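**About us — and the open day, now that it's over and we've had a sleep**

Updated in September. Still needs a proper proofread, sorry, will get to it.

Avar is a small robotics workshop and training centre on Kirness Road. We teach short courses, we build benches for other people's arms, and once a year we open the roller door and let the neighbourhood in. Sunday just gone was the third time. Biggest one yet.

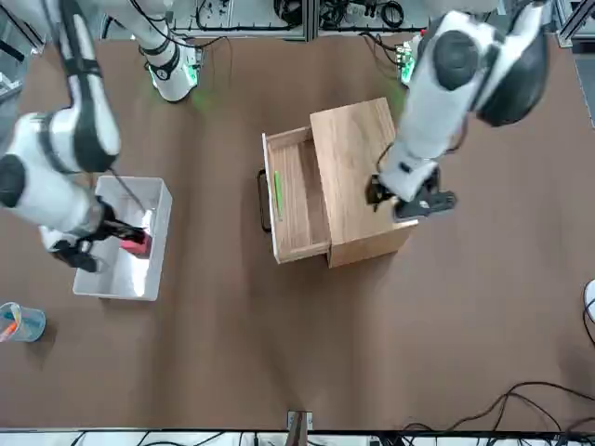
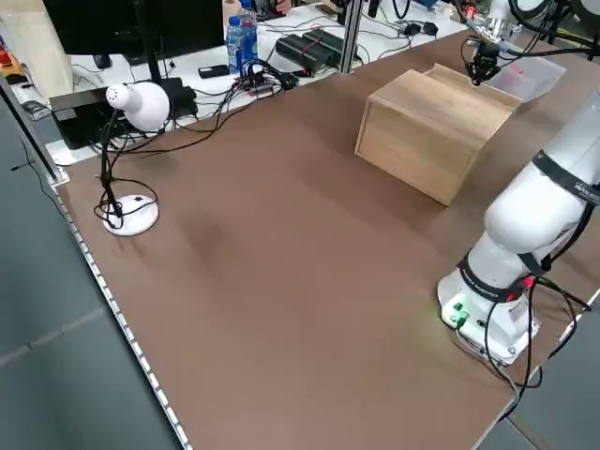 *Two-arm bench, drawer task. Open day, main room.*

## Who we are

Started in a rented garage. Moved twice. Now in the old Rizk tile warehouse, the half with the good roof. 19 people on the books if you count the casuals, and we do count them, they do most of the evening classes.

Background is mixed. A few of us came out of car plants when the lines shut. A few from uni labs. One from a bakery, who is the best of the lot at cable routing and knows it.

What we do, short version:

- Evening and weekend courses, beginners welcome
- School visits (ours to you, or yours to us)
- Bench setups for small shops that want to try an arm before they buy one
- The open day

What we don't do: humanoids, drones, anything that goes on a road. We get asked a lot. There are good people doing that, happy to pass on a number.

## The open day

Doors at 10, first demo at 10:20 because the coffee van was late and half the crowd was in the queue for it. Seven benches running at the peak. Some 39 families through before lunch, then the hobby crowd in the afternoon, who stay longer and ask harder questions.

The busiest spot by a mile was the two-arm bench. We call the project Mudar, it's been going since the summer before last. The idea is household stuff. Drawers, boxes, bins, things with handles. One arm does the job while the other one steadies or waits its turn. Sounds easy. Have a go at writing down every single thing your hands do when you put a marker away in a drawer, then come back to us.

The little wooden cabinet was the favourite. Drawer out, something in or out of it, drawer shut, and around again. Red things go in the bin. Kids worked out the pattern faster then the adults did and started calling the next move. Then they wanted to know could it do their room.

We ran it slow on purpose. At full speed it looks like a trick, and people clap and walk off. Slow, they lean in and start asking why the one on the right is just hovering there. Good question every time. Short answer — it's waiting on the other arm. Long answer is week four of the evening course.

The other crowd-pleasers, quickly:

- **The sorting belt.** Buttons by colour. Jammed once at 11:40, back up by noon.
- **Draw-your-name.** Pen plotter, very old, very reliable. Went through every sheet of paper in the building.
- **Solder corner.** Over-12s only. Blinking badge to take home.
- **The repair table.** Bring a broken thing, we look at it together. Toasters mostly. A music box! Fixed the music box.

## What people asked

*Is it thinking?* No. It has been shown a job lots of times and it does its best with what's in front of it. Move the box a bit and it mostly copes. Swap the box for a shoe and it's lost.

*How many times did you have to show it?* For the drawer job, 3086 goes so far. That's the number on the whiteboard anyway. Takes in the rubbish ones.

*What happens when it gets it wrong?* We stop it, put everything back, start over. Happened on the day. People seemed to like that bit more than the bits that worked.

*Can I touch it?* Not while it's powered. Afterwards, yes, and plenty of you did.

*Will it take my job?* Came up more than once, and fair enough, a few of us left jobs that went that way. Our honest view: arms like these are slow, fussy and need a person close by. They're good at dull repeat work. We'd sooner people around here knew how to run one, fix one and say no to one than have it turn up from somewhere else in a crate. That's most of why the courses exist.

*Why is there so much cable?* Because there is.

## Our rules in the workshop

Same on open day as any other day.

1. Stay behind the yellow tape when a bench is live.
2. Hair back, lanyards off, sleeves up.
3. If you hear "stopping", hands off everything.
4. Food and drink at the front tables please. Not at the benches.
5. Anyone can call a stop. Anyone. You won't be in trouble for it.

## Courses this term

- **First Arm** — six evenings. No coding needed. You finish with a pick-and-place that works.
- **Two Hands** — eight evenings, do First Arm before this one. Getting a pair of arms to share a table without bumping.
- **Wires and Grippers** — one weekend. Hands-on, a bit greasy.
- **Teachers' day** — free for anyone at a public school. We'll lend you a kit for the term after.

Concession price on all of them, no paperwork, just tick the box. If the price is still a problem write to us, we keep a couple of seats back in each class.

## Schools and groups

Up to two classes at once, any more and nobody at the back sees a thing. Morning visits work best. Allow two hours. There's a ramp at the side door and an accessible toilet on the ground floor. The main room gets noisy, so if that's an issue for anyone in your group let us know beforehand and we'll do a quieter run with fewer benches on and the belt switched off.

We can come to you as well, with one small arm and a folding table. Need a power point within reach and a floor that doesn't bounce. (A portable classroom floor bounces. We found that out.)

## Next one

Same time next year, most likely. Things we're changing already:

- Second coffee van
- A bigger sign at the Kirness Road end, people kept going into the tyre place
- Stools at the two-arm bench so the little ones can see without being held up
- More paper

Left behind on the day and waiting at the front desk: a kid's blue gumboot (left foot), a pair of reading glasses, a lunchbox, one very nice umbrella. We'll hang onto them till the end of term.

## Find us

Avar Workshop, Kirness Road, the brick end of the Rizk building. Street parking out front is two hours, the lane behind is all day but tight. Bus stops at the corner. Front desk is open weekdays from 9 to 4:30, later on class nights — knock hard, the compressor's loud.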